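Govari Household Object Set
Second progress report to the Dindard Fund
Wednesday, November 7, 2018

1. Introduction

This report covers the second period of the Govari project. The project prepares a set of ordinary household and lab objects, with a written record for each object, and a table place where the objects can be arranged in the same way many times. The work is done in the ground floor room of the Ogundipe building, as described in our application.

In the first report we wrote mostly about purchases. In this period the main work was the records, the lining of the table enclosure and the first arrangements of several objects together. We also report one delay and one request to move money between budget lines.

2. State of the object set

The plan is for 30 objects. At the date of this report, 23 have a complete record. A complete record contains the outside measures, the weight, the material as far as we know it, the surface (matte or glossy), the color under the room light and the color under daylight, and any mark or damage on the object.

The other objects are already in the room, but their records are not complete. For most of them only the weight is missing. The small scale we used at the beginning gave different results for the same object on different days, and we stopped using it. A replacement is ordered from Fastora. We prefer to wait for it than to write numbers which we must correct later.

The set now includes bottles, cups, cardboard boxes, trays and simple blocks. We had a discussion on whether simple blocks belong in a household set. Our decision is to keep them. A block has clear edges and a flat top, and it is a good first object when a new arrangement is tried. It is also easy to see if it was put down straight or turned.

3. Trays and blocks

The trays took more time than we expected. On paper a tray is a simple object, but its rim has to be measured in several places, and the step between the inner wall and the floor is soft, so two persons do not always put the ruler at the same point. We wrote a short instruction for this and measured all the trays again. The differences are now small enough to accept.

The second matter is the surface. In the trays with a glossy floor, lights are mirrored as a row of small white points. When a block stands near such a row, the points are the first thing the eye goes to, and the edge of the shadow is harder to judge. With a matte block the difference between the two surfaces is very clear.

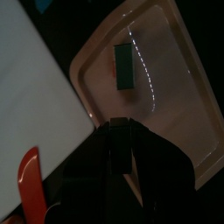 Figure 1. Dark teal block on the floor of a tray, with small light reflections to its right.

The block in Figure 1 has a thin red mark on its left side. We have written it in the record under "marks" and we will not remove it. At first we wanted to clean all objects until they look like new. Later we agreed that small marks are useful, as they help to say which side of a block is turned to the front. Objects with marks are kept in the set when the mark does not change the shape.

For the glossy trays we see two possible solutions. One is to change the position of the lights. The other is to make the tray floor matte with a spray. We would like to try the lights first, for the spray cannot be undone and the tray would become a different object from the one in the record.

4. Table and enclosure

The lining of the enclosure with black fabric is finished. The fabric covers the walls and the ceiling over the table, and the tabletop is black too. The purpose is a calm background, so that pale and colored objects stand out and the rest of the room does not disturb.

The fabric on the ceiling was hanging in the middle after the first week. We took it down once and stretched it again. On the left and right walls small metal clamps are fixed, and the corners of the table frame were checked by hand. The white clamps at the two near corners of the table are in daily use, and we ask everybody who works there to look at them in the morning before the objects are brought.

Black fabric has one disadvantage – it collects dust and small threads, and on a black surface each of them is visible. A lint roller is now part of the normal equipment, and the tabletop is wiped at the end of the day.

5. Arrangements

We began with single objects, then pairs. Since last month we also make arrangements where several objects stand close together near the middle of the table. These are more similar to a real kitchen counter or a lab bench, where things stand in front of each other and touch. So far 14 arrangements are written down, each with a sketch from above and the list of objects.

The translucent and clear objects need special care. A clear cup takes the color of what is behind it, and in front of black fabric a part of its outline can be lost. Next to a tray or a cardboard box the same cup is easier to see. For this reason we now write in each arrangement what stands behind every clear object. A translucent bottle is less difficult, but we treat it in the same manner to keep one rule.

The cardboard boxes become weaker at the corners with use. We keep 2 spare boxes of each type, flat, on the shelf. When a box is exchanged, the change is written in its record with the reason.

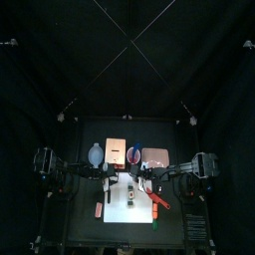

6. Delay

The work on records is behind the plan, mainly on account of the scale. The measuring of the trays for a second time also cost us several working days. We do not expect an effect on the final date if the scale from Fastora arrives in November, as was promised to us. If it comes later, we will inform the Fund at once.

7. Budget

Spending is within the approved total. The fabric and the clamps were more expensive than planned, and the objects themselves were cheaper. We ask for permission to move the remaining amount from the line "objects" to the line "table and enclosure". No additional money is requested.

8. Next period

– Complete the missing records after the new scale is delivered
– Try other positions of the lights for the glossy trays
– Write down further arrangements with clear objects
– Prepare the first version of the printed catalog and send it to the Fund for comments

The full list of objects with the present state of each record is attached as a separate table. We thank the Dindard Fund for the support and for the useful remarks on our first report.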